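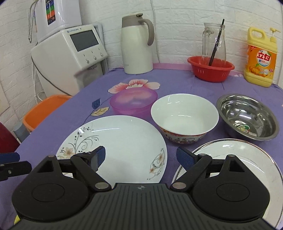 What do I get in this dataset, and can I use it for my own flock?

You get the egg and behavior records of small backyard flocks, written down by their keepers and put into one table. You may use it freely for your own flock, for school work or for research, as long as you name the source.

Vernutby Backyard Flock Records
Data card and read-me file, last changed 3 October 2021

Summary

Vernutby is a collection of daily notes about hens kept at home. The keepers live in and near the town of Flembridge. Most of them have between three and ten birds, in a garden or a small yard. The notes tell how many eggs were found, what the hens were fed, what the weather was like and if anything unusual happened in the flock. More than 2000 daily entries are in the present version.

The collection was started by Kylie Tipoki, who had kept a paper diary for her own hens and wanted to compare it with the diaries of her neighbors. She is still the person who reads every new entry before it goes in. I joined later to take care of the files, and I wrote this card. English is my second language, so please write to us if a sentence is not clear.

What is in the files

The download has three files, all in plain comma-separated form.

entries.csv - one row for each flock and each day. This is the main file.

flocks.csv - one row for each flock, with the number of hens, the breeds if known, the type of coop and the size of the run.

notes.csv - longer free text which did not fit in the main file. Each note has the flock code and the day, so you can join it with the entries.

Columns of entries.csv

flock_code: a short code made of letters. It does not contain the name of the keeper.

day_number: counted from the first entry of that flock. We do not give the calendar day.

season: winter, spring, summer or fall.

eggs: whole eggs found on that day. Broken eggs are counted in the next column.

eggs_damaged: cracked, soft-shelled or eaten eggs.

feed: pellets, mash, mixed grain or other. If the keeper gave kitchen greens also, it is written in the extras column.

extras: free text, up to one line.

low_temp: the lowest temperature of the night, in degrees Fahrenheit. Many keepers do not own an outdoor thermometer, and in this case the field is empty.

broody: yes if at least one hen stayed on the nest for most of the day.

molt: yes if the keeper saw many lost feathers in the run or the coop.

event: one of visitor, predator, new bird, illness, death, move, none.

How the notes were taken

Each keeper received the same paper form, with one line for a day. The form hangs normally inside the coop door or near the feed bin. Once in a month the keepers send us a photo of the form or they type it by themselves. We asked them to write the line in the evening, after the last egg check, but some people write in the morning for the day before. For these flocks the low_temp value can be shifted by one day. They are marked with late_writer in flocks.csv.

Typed entries were checked against the paper form where we still had it. When a number could not be read, we left the field empty. We did not guess.

Things to be careful with

The number of eggs is for the flock and cannot be divided between the hens. In a mixed flock you cannot know which breed laid more, except when the keeper has written the shell color in the notes.

Empty and zero are different. Zero in the eggs column means that the keeper looked and found no egg. Empty means that no one looked or no one wrote it down. In version 4 these two were mixed for the flocks with codes starting with J, and we corrected it in version 6. If you have made any averages with the older file, please make them again.

The illness event is what the keeper believed. Only a few of these birds were seen by a vet, so do not use this column to study a disease. Small problems such as a dirty crop or scaly legs were probably written by the experienced keepers and missed by the new ones.

The winter part is thin. Many keepers stopped writing when the hens stopped laying, and came back in February when the first eggs appeared. A chart of the raw file will therefore show a winter laying rate which is too high.

Flocks with a lamp in the coop are marked with lamp in flocks.csv. It is better to look at them separately.

Opening the files

Any spreadsheet program will do. Choose UTF-8 as the text encoding, otherwise some breed names will look wrong. The small tool Jolitard, made by one of our keepers, can draw the egg chart for one flock and is included in the folder tools. It reads up to 1000 rows at one time - for the whole file please use something else.

If you want to join the tables, use flock_code together with day_number. The flock code alone will give you many repeated rows.

Privacy

Names, streets and phone numbers were removed. We also took out the names of hens when a keeper asked for it, as a few birds are well known in the town. If you keep hens in Flembridge and you recognize your own flock, you can ask us to remove it, and it will be gone from the next version.

License and citation

You may copy, change and share the files, also in a commercial work, if you give credit. Please write: Tipoki and the Vernutby keepers, Backyard Flock Records. Add the version number.

Adding your own flock

New keepers are welcome, also those outside Flembridge. The empty form is in the folder forms, in a one-page and a two-page version. Please keep the form for at least one full month before you send it, and write also the days without eggs.

Known open points

The coop types are not yet the same in all rows. Some keepers wrote the name Tiwari for a raised coop with a side nest box and others wrote only raised. We will join them when we have asked everybody.

The run size is in square feet, but two flocks still have it in square meters. They have the mark sqm in the last column.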